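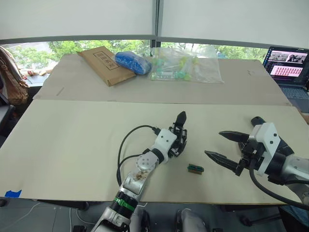

A Saturday at the Bornville paper mill

I have wanted to get inside the Bornville mill ever since we moved out this way, and they only open the doors to the public a few days each year, so when my friend Dede Kyei texted me in February to say there were spots left on the morning tour I didn't even check my calendar. I just said yes! (I had a dentist appointment. I moved it.)

If you don't know the place, it sits at the bottom of the hill past the old rail bridge, and you smell it before you see it. It's not a bad smell. Wet cardboard, mostly, with something a little sweet in it, like oatmeal left on the stove. Parking was in the gravel lot across the creek, and you walk over on a footbridge that bounces more than I'd like.

Our guide was Benedicta Tetteh, who started on the sorting floor and now runs the second shift. She gave us earplugs, hairnets and orange vests, and mine came down to my knees. There were kids in the group and they got to go up front, where they could see over the railing, so I spent a good part of the tour looking at the backs of small hairnets.

We started with the pulper. I had pictured a big tank. It is more like looking down into a blender the size of my kitchen, gray and churning, with whole bales of old boxes going in on a conveyor and just melting. Somebody asked about tape and staples and Benedicta lit up, because that's clearly her favorite question. The heavy stuff gets spun out at the bottom and the plastic gets pulled off in a long nasty rope that they call the ragger tail. They had a piece of one on a pallet in the yard. Dede touched it. I did not.

After that comes screening, then more screening, and then the part I had really come for, the paper machine itself. It runs the length of the building and it is LOUD, even with the plugs in. At one end it's basically cloudy water on a moving screen, and you walk and walk and walk, past the presses and the big steam-heated rollers, and at the far end it's paper. Dry, tan, warm paper winding onto a roll taller than I am. The dryer section is so hot that my glasses fogged when I stepped close to the window, and I missed whatever it was everybody else said "ooh" at.

The lab was quieter, thank goodness. A tech named Fikri Hartono let us tear samples by hand, one way and then the other. Paper has a grain! I've been tearing coupons out of the newspaper crooked my whole life and now I know why. He also had a machine that squeezes a little ring of board until it crumples, and it gives you a number. Our group's best ring got 314 and the kids cheered like it was a ball game. I have no idea whether 314 is good.
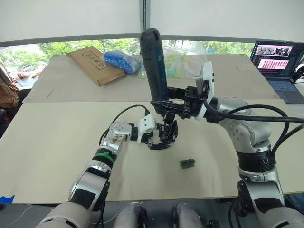

Photo: Senyo Aryee

We got a break then, with coffee and those powdered donuts that go everywhere, and then a short talk about where the boards end up. A lot of it goes into boxes, which I guessed, but some goes to bookbinders and puzzle makers, and the heavier stuff goes to picture framers. I had no idea the backing behind my grandmother's portrait might have been somebody's cereal box once. There was a table of offcuts you could help yourself to, and I took a stack for my niece, who paints on anything flat.

The one thing I'd change is the water treatment stop. It's outside, it was windy, and we stood there for a long time while two men talked to each other about pumps. I'm sure it matters a great deal. I was thinking about lunch.

The gift shop is a shelf by the front desk. Notebooks, mostly, plus some handmade sheets with flower petals pressed in them from the workshop they run upstairs. I bought 4 notebooks for $2 each, which felt like stealing, and Dede bought a calendar that was already partly used up and talked them into knocking a little off.

Some practical stuff if you want to go. Wear closed shoes, and they do check. There's a metal staircase with open treads, so if heights bother you, ask for the elevator at the desk. Leave the big purse in the car. Tours hold 50 people but they split you up, so you won't feel like cattle. The whole thing took us most of the morning, and the diner back up by the bridge stops serving breakfast at eleven. We got there at ten past. The grilled cheese is fine.

Sign-up for the next open day starts Tue 6 March, by phone or at the front desk.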